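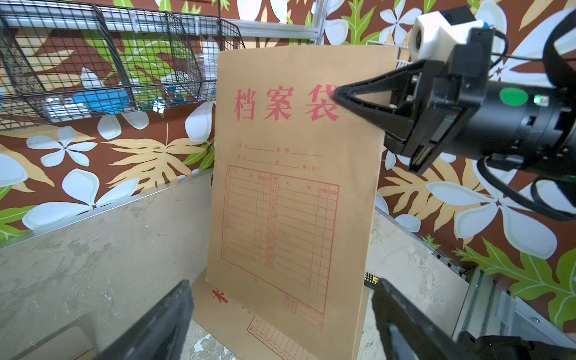 A kraft file envelope with its title and ruled table printed in red.

Nadja Gisler does not believe in the paperless office, and she does not much believe in the paper one either. She has been archivist at Gruber for long enough to have watched both promised and neither delivered. When I asked her what the brown file envelope does that a folder on a server can't, she sighed.

"It sits there," she said. "People say that as if it were a virtue."

The envelopes came with the personnel records of Ullimora, a trading office Gruber took over in June. There are 1,169 of them. Each has 档案袋, file bag, across the top in big red characters, then blank lines for the particulars, then a red table with numbered rows where the contents are supposed to be listed. I said it looked like a sensible system.

"It looks like one. Have you seen how many get filled in?"

I hadn't. She says she opened 60 in her first week and found the table complete on four. On the rest, somebody had written the first few rows and given up, or left the whole thing blank.

Her colleague Wenjie Qiu, who used the same kind of envelope in an earlier job, thinks she is being unfair. "The table isn't for decoration," he told me. "If you add a paper, you write it down. If the office was lazy, blame the office." He likes the size of them, and he likes that the list is on the outside. He admits the kraft paper creases and that a full envelope won't stand up without help.

Gisler's quarrel is mostly with what comes next. Gruber has been offered storage boxes by Pudent and a scanning contract by Drededov, and she is wary of both. The boxes are priced by the 1,000. The scanning quote assumes 4,000 sheets, a number she can't trace to anyone who has looked inside an envelope.

"They asked me if the contents were uniform," she said. "I asked them what they meant by uniform. I'm still waiting."

For now the envelopes are sorted in bins, which Qiu calls temporary. I asked how long temporary was.

"He said a month," Gisler said. "Write that down, please. With his name."

Qiu, for his part, wants every table filled in before a single sheet is scanned. She thinks that will take until winter and that they will find papers nobody can place. He agrees about the papers. They meet again on the Drededov quote on Fri 4 July, and she has asked for the page count in writing.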